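# Budgeting for a two-arm bench setup, what am I leaving out?

**Indrek Jankauskaitė**

I look after a small teaching workshop and we have approval to plan a two-arm station for next year. The work is putting away and taking out household things, mostly books on a small shelf, with the two arms side by side in a boxed-in workspace. I have used one for a few weeks at another site, but I was never involved in paying for it.

The request has to be in by November. What I have so far is the arms, grippers, a camera for each wrist, one computer, and the walls and floor of the workspace. The arms are quoted by Fladby and I am waiting on a second quote from Zollero. My manager wants one number and doesn't want to see me again until the following year.

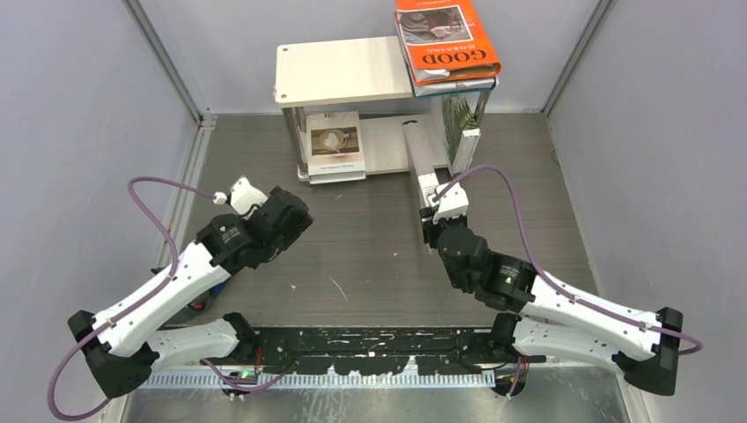 My main worry is the small stuff. Cables, spare fingers, floor panels, that kind of thing. Should I list these one by one or put in a percentage? And is it worth paying for the longer warranty? Fladby offers 24 months for an extra 1285 on the pair, and the standard is 12.

**Hjørdis Sundqvist**

List them one by one. A percentage is the first thing that gets cut, and a line that says "wrist cable, spare" usually gets left alone.

I have run two stations like this and these are the things I under-budgeted the first time:

- **Camera cables.** The cable to a wrist camera gets bent every time the arm moves. Buy them longer than you think, with enough slack to go past the elbow, and keep two spares per arm. Ask for the exact connector type in writing. We ordered 10 of the wrong ones from Leveck and they would not take them back.
- **Gripper fingers.** Thin books are hard on fingertips. The pads wear smooth, and then covers start to slip. I plan on 5 sets a year for each station.
- **Floor and walls.** Treat the floor as something you replace. It gets scratched and chipped, and if you are using the camera footage you want it to look the same from month to month. Order a second panel from the same batch when you buy the first.
- **A spare gripper, complete.** You can work for a while with worn fingers, but a dead gripper motor stops everything. Our replacement took seven weeks.
- **Objects.** People forget this one. You need books in different sizes and thicknesses, some hardcover and some soft, and the shelves to put them on. Used books are fine and cost very little, but put it in the request or you will end up paying for them yourself.

On the warranty, read what it says about the grippers before you decide. In the one I was offered they were listed as wear parts and excluded, along with all the cabling. What was left was the arm joints, and those have been the most reliable part of the station. I didn't take it. If yours covers grippers, I would.

Also ask both suppliers how long a joint repair takes and who pays shipping each way – that moved our decision more than the purchase price did.

**Ylva Dahlgren**

Agree with the list above. I would add staff time. Someone has to reset the shelf between runs and recheck the cameras when one gets knocked, and in our place that came to more than all the spare parts together. It may be a different budget line for you, but your manager should see it.

We bought a frame from Boström and the corner pieces were extra. Check that.

**Rajkumari Jaiswal**

just get the warranty, it's not that much compared to the arms

**Indrek Jankauskaitė**

Thanks all. I checked and the longer warranty does leave out grippers and cables, so I am going to put that money into one spare gripper and a box of cables. Still waiting on Zollero. I have asked them about repair times and shipping and will post what they say.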